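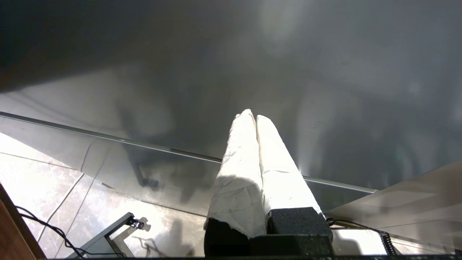

Does a deeper rim on a van floor mat keep more water off the carpet?

Only while the mat is level. Once the van is parked on a slope, the layout of the ribs on the tread area matters more than the height of the rim, and a mat with closed cells held more water than a mat with a higher rim and open channels.

Print this page | E-mail this page | Share (27)

Water retention in moulded rubber floor mats for small vans

Project report, second-year vehicle technology
Group: Oleksandra Semeniuk, Yaroslav Marchuk, Danylo Dovhaniuk
Supervisor: Vira Demchenko

1. Background

Moulded mats are sold as a replacement for the carpet mats supplied with the vehicle. The sales text normally gives the model and year of van, the material, and whether the mat has fixing points for the original clips. Rim height is sometimes given. The volume of water the mat can hold is not given for any of the mats used in this project, and the rib pattern is shown only in photographs.

Water under a mat causes wet insulation, corrosion of the seat fixings and faults in connectors routed below the carpet. The driver's side is usually worse, as this side is used at every stop on a delivery round. Fadime Saraç, who maintains the vans for the college stores, reported that wet carpet was found most often at the door side of the footwell, near the sill, and less often under the pedals. The tests were therefore planned with the door side as the low side.

2. Mats tested

Three driver's mats were obtained, all for the same van and all cut to the same outline.

Covstead: rubber, low rim, closed square cells over the whole tread area.
Griver: rubber, high rim, straight channels running from front to back.
Pasichnyk: thermoplastic, medium rim, channels leading to a shallow well at the door side.

The Pasichnyk mat had been used before the project. It was washed and left flat overnight. A slight curl remained at the heel end and was pressed out by hand before each run. The other two mats were new.

3. Meaning of retention 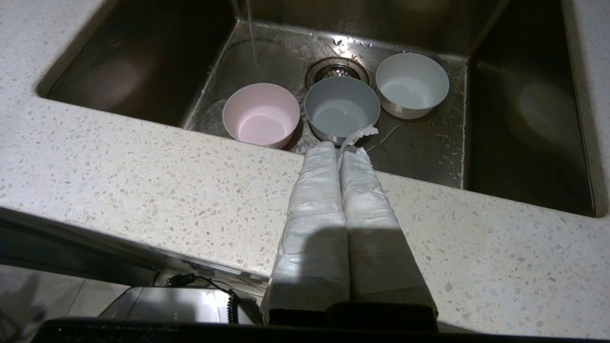

Retention in this report means the volume of water that stays on the mat after it has been tilted and allowed to stand. It depends on whether the water can move across the mat to a low point. In a kitchen sink the drain takes only the water that reaches it, and a bowl standing upright beside the strainer keeps its contents however well the basin empties. A closed cell in a mat acts as the bowl does, and an open channel acts as the floor of the basin. A footwell mat has no outlet, so water moving along a channel collects against the rim, and if there is enough of it the rim is passed.

Two quantities were therefore recorded: the water lost over the rim, and the water left on the mat.

4. Method

The mat was clipped to a plywood board shaped to the footwell floor. The board was hinged on the door side and raised on the tunnel side with a screw jack. Angle was read from a digital level placed on the bare part of the board.

For each run 569 ml of water (one pint) was poured on to the heel area from a jug, with the board level. The board was then raised to the test angle and left to stand for 30 minutes. Water passing the rim was caught in a tray along the hinge side and weighed. The mat was weighed before and after, and the difference was taken as water retained. Losses by evaporation and by wetting of the board were not measured separately.

The first set of runs was rejected. The jack had been raised too quickly and water was thrown over the rim by the movement of the board. In later runs the board was raised in small steps by the same person each time (Dovhaniuk), with a pause between steps.
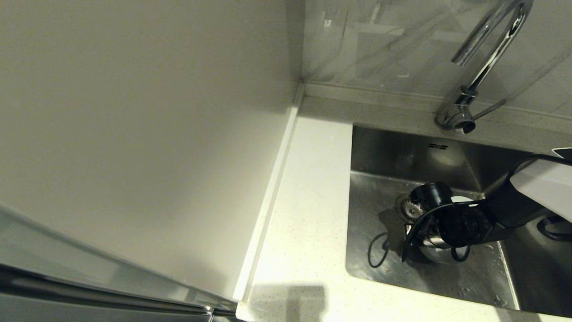 Fig. 1. Worktop and stainless steel sink, tap at rear.

5. Results

With the board level, no water passed the rim of any mat. This was expected from the rim heights and was done as a check on leaks at the clip holes. The Covstead mat leaked slightly at the front clip hole until a washer was fitted.

At the lower test angle the Griver and Covstead mats lost nothing. The Pasichnyk mat filled its well and lost a small amount at the rear corner, where the rim is cut down to clear the seat rail.

At the higher test angle the differences were clear. The Griver mat, with the highest rim, lost 80 ml, nearly all of it at one place near the middle of the door side. The Covstead mat lost 27 ml. The Pasichnyk mat lost more than either, again at the rear corner.

The order of the mats was the same in every accepted run. Repeat runs on the Griver mat agreed less well than the others. The rim of this mat is soft and leans outwards under load, and it did not always return to the same position after drying.

6. Discussion

The Covstead result is explained by the cells. Each cell keeps its own water until the angle is large enough to empty it into the next one. Little water reached the rim, and the low rim was not a disadvantage at the angles used. The cost is that this mat is slow to dry and holds grit, and it must be lifted out flat if it is to be emptied outside the van.

The Griver mat is easier to empty but moves all its water to one side. A cross rib near the door side would slow this down. Marchuk made a trial rib from sealant strip, and one run with it showed less water in the tray, but one run is not enough to report a figure.

The Pasichnyk well is a sound idea for light use. The cut-down corner sets the real limit, and the rim height elsewhere on the mat has no effect on the result.

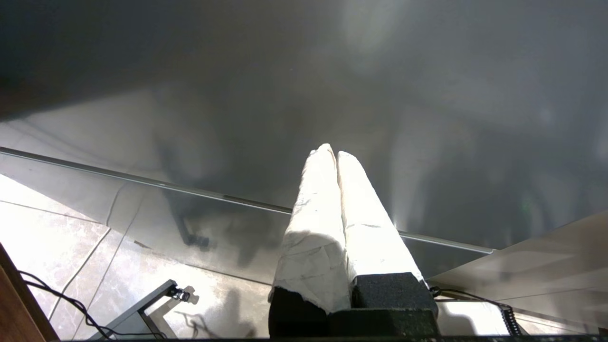
7. Sources of error

The tray was changed from a baking tin to a Fondel parts tray after the rejected runs, and the new tray has a lip that holds drops. The tray was dried with a cloth before each weighing, with the cloth weighed too.

Water temperature was not controlled. Snow carried in on boots would be a more realistic load in December than poured water, and would melt over a longer time than the standing time used.

No run was made with the van moving. Braking and cornering would be expected to matter for the Griver mat more than for the others.

8. Further work

Repeat the trial rib test with a full set of runs. Test the passenger side mats, which have no seat rail cut-out. Measure drying time for the Covstead mat with the heater on and the footwell vents open.

E-mail this page | Print this page | Comments (0)

This site uses cookies to remember your settings. By continuing to browse you accept their use. Accept | Cookie policy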